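4. Sorting the Contents of a Household Drawer

4.1 Why we chose this chore

Most people own a drawer where things go when they have no other place to go. In the diary study we ran in July with families in Trekerard, the task of emptying such a drawer and putting its contents where they belong came up again and again as a chore that people put off for months. It is also very close to a job that small repair shops do every day, when a tray of returned parts and tools has to be cleared before the next customer's work can go on the bench. We were delighted by this overlap! It meant that a single experiment could tell us something about the kitchen and the workshop at once, and it gave us a task that any reader can try at home with a stopwatch.

The chore has a pleasant property for research: it is easy to say when it is finished. A drawer is clear or it isn't. By comparison, "tidy the living room" requires an agreement about what tidy means, and our earlier attempt to write such an agreement (Section 2) ran to several pages and still left the raters arguing about cushions.

What makes the chore hard for a machine is the variety. A person reaching into a drawer meets a heavy thing, then a slippery thing, then a thing that is mostly bristles, and changes grip each time without noticing. Factory picking systems do very well when they know the parts in advance. We wanted to find out how much of that skill survives when nobody has told the system what to expect.

4.2 Objects and workspace

We collected 300 objects from homes and from two repair shops, and split them at random. From these, 199 were used while we tuned the grasp selection, and the rest were held back for the trials reported in this section. We made no attempt to remove awkward objects from the held-back set. Lenni Kemppainen, who ran the collection, accepted anything that would fit in a bin and would not leak or cut someone.

The system, which we call Bovberg, works from above. It looks at the bin, proposes a set of candidate grasps, ranks them, and tries the best one. An object that comes up is carried to a neighboring bin and released. If the fingers close and hold nothing, the system looks again and makes a new plan. It has no list of object names and no stored shapes, so a brush and a pipe fitting are the same sort of problem to it: a surface with some places that look good to hold and many that don't. Figure 3 gives a sense of the mix of sizes and materials that one small load can bring together.

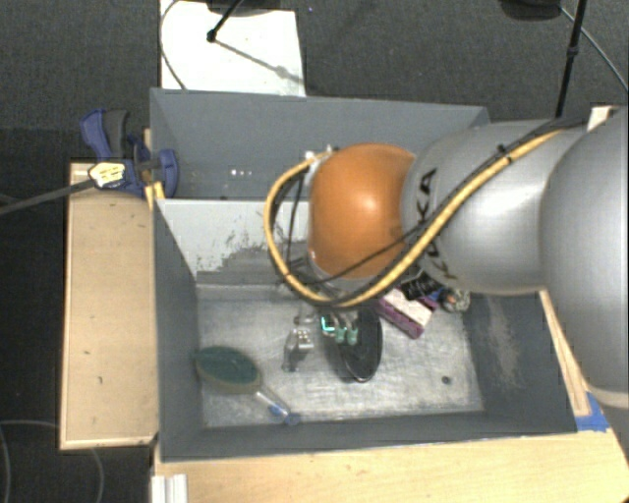
Figure 3. A KUKA arm reaching into the front bin, with the two fingertips overlapping one side of a black oval object. A purple and white block, a small metal fitting and a brush-like item with a translucent handle share the bin floor.

Long handles deserve a special mention. A brush has two very different ends, and the balance point is seldom where a camera would guess it to be. When Bovberg grips a handle far from the balance point, the heavy end swings as the arm rises, and the object may turn out of the fingers before it reaches the second bin. Small metal fittings pose the opposite problem. They are stiff and hold their shape, which is good, but a shiny surface can confuse the depth estimate and leave the fingers closing a little too high.

Each load was poured in by hand from a cardboard box, and we did not rearrange it afterward. We had planned to place objects by hand in the first version of the protocol. We dropped that idea when we saw how kind we were being to the robot, leaving neat gaps on either side of everything without meaning to.

4.3 Procedure

A trial began with a freshly poured load and ended when the bin was clear or when the system had failed three times in a row on whatever remained. Bovberg made 1,075 grasp attempts over the full set of trials. An attempt counted as a success only if the object was lifted, carried across and released in the second bin. Objects that were lifted and then dropped back into the first bin were counted as failures, even when the drop left them in a better position for the next try.

For comparison, we asked 50 adults to clear the same kinds of loads using one hand. The one-hand rule was meant to make the comparison fairer, though several participants pointed out that this is how they clear a drawer anyway, with the other hand holding it open. Participants were told to work at whatever pace they would use at home.

We also ran a smaller set of trials with the Wernmont planner, an older method that fits simple shapes to what the camera sees and grips those shapes across their middle. It used the same loads, and the same rules for success applied.

4.4 Results

The short version is that the robot can now do a good part of this chore, and we find that very exciting. Bovberg cleared most of its loads without help. Blocks and other compact, stiff objects gave it almost no trouble, wherever they landed and however they were tilted. It also did better than we had expected with objects leaning on one another. We had feared that it would keep trying to grab two things at once, but the ranking step usually preferred whichever object had a free side, and lifting that one freed up the next.

Failures gathered in three places. The first was the walls of the bin. An object lying flush against a wall leaves no room for the second finger, and unless it sticks up far enough to be gripped from the top, the system has nothing good to try. A person solves this by dragging the object away from the wall with a fingertip. Bovberg has no dragging motion, and adding one is the change we would most like to see in the next version.

The second was flat objects: cards, washers, a thin ruler that became rather famous in our lab. These account for a large share of the trials that ended in three straight failures.

The third was the swinging of long handles described above. Here the cure may be fairly simple. In a follow-up test, we let the arm pause just after lifting and check whether the object had turned. When it had, the arm set the object down and tried again nearer the heavy end. The check made each attempt slower, but drops on the way to the second bin became rare.

The Wernmont planner was quick and very reliable on blocks, and it struggled with nearly everything whose middle was also its weakest or narrowest part. We would still recommend it to a shop that handles boxes and little else, where it is easier to set up and easier to understand when it goes wrong.

People, of course, were much faster. They also did something the robot could not, which was to pick up several small things in one sweep and sort them in the palm. No participant was asked to do this and hardly any seemed aware of doing it. Watching the recordings side by side made us admire both performers: the hand for its ease, and the arm for its patience with a slippery washer on the third try.

4.5 What the results mean for homes and shops

Speed matters less in a home than we first assumed. Many of the families in Trekerard said they would happily let a machine take all night over the drawer, so long as nothing was broken and nobody had to watch. By that standard the remaining gap has more to do with the last few objects in the bin than with seconds per grasp. A machine that clears most of a drawer and then stops still leaves a person with a chore, although a shorter one.

Shops see it differently. The owner of the Chaimongkol repair shop, where we gathered many of the metal parts, told us that a half-cleared tray would be welcome at closing time and a nuisance at noon. She also asked whether the robot could put the parts in the right compartments, a question our experiment does not answer. Bovberg moves objects from one bin to another. Knowing where each one belongs takes recognition, and some knowledge of how a particular shop likes to keep its things. We take up the recognition part in Section 5, using the same held-back objects.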